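Stop tidying the room

Quick one, written between a train and a deadline, so excuse the roughness.

The new Handero numbers are out and everyone is sharing the same line. 146 tasks, one policy, big jump over last year. Fine. Good, even. But go to the back of the report, the bit on where the demonstrations were recorded, and you find 3,000 of them came from one booth. Grey curtain, fixed lamp, same table bolted to the same floor. Then we all act surprised when the thing falls over in somebody's kitchen.

My view, and I've bored people with it since November: the background is part of the method. It isn't noise to be swept up before you press record. A drinks fridge with a glass door is a horrible thing to have behind your workspace. Reflections, printed labels, rows and rows of coloured caps. Good. Leave it there.

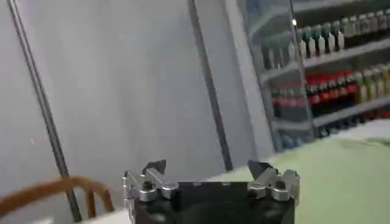

Wrist view at Koltport, drinks shelves and all.

Look at what the wrist camera has to cope with. The whole room is on a tilt, there's glare across half the bottles, and red caps shouting louder than anything else. A policy trained behind a curtain has never met any of it. It has learnt curtain. Wajid Siddiqui calls this "paying for grey", and I've stolen the phrase from him twice allready.

The Duggan people did the cheap experiment I'd been asking for. Same number of demonstrations, 60 per task, half the tasks recorded in the booth and half in ordinary rooms. Then 3 new rooms for testing. Booth policies looked lovely in the booth. In the new rooms the ordinary-room ones won, and not narrowly – on cloth tasks it wasn't a contest. Small study, yes. One lab, one type of arm. I'd still bet on it.

Cloth is where I'd push hardest, by the way. It never sits the same way twice. So you've got an object with no fixed shape, and on top of that a background that moves every time the wrist turns. If you only ever vary the first one, you're doing half the job.

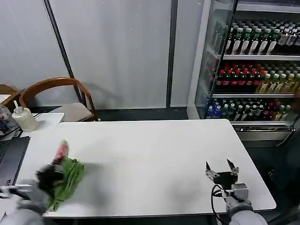
Green cloth in the left gripper, right gripper open. Chairs, laptop and fridge behind.

Tane Goodwin disagrees with me, and he's no fool. His line is that clutter costs you. More demonstrations to reach the same score, more time, and when something fails you can't tell wether it was the grasp or the glare. On that last point he's right. Debugging in a messy room is miserable. Norau kept a plain corner for exactly that and I'd do the same.

But a plain corner for debugging is one thing. Reporting your headline from it is another. At the very least, print the booth score and the real-room score side by side, same size type. And show us what the cameras saw. Two frames per task would do, costs nothing, tells me more than another bar chart.

Anyway. Train's in. Send complaints to the usual address, Tane first.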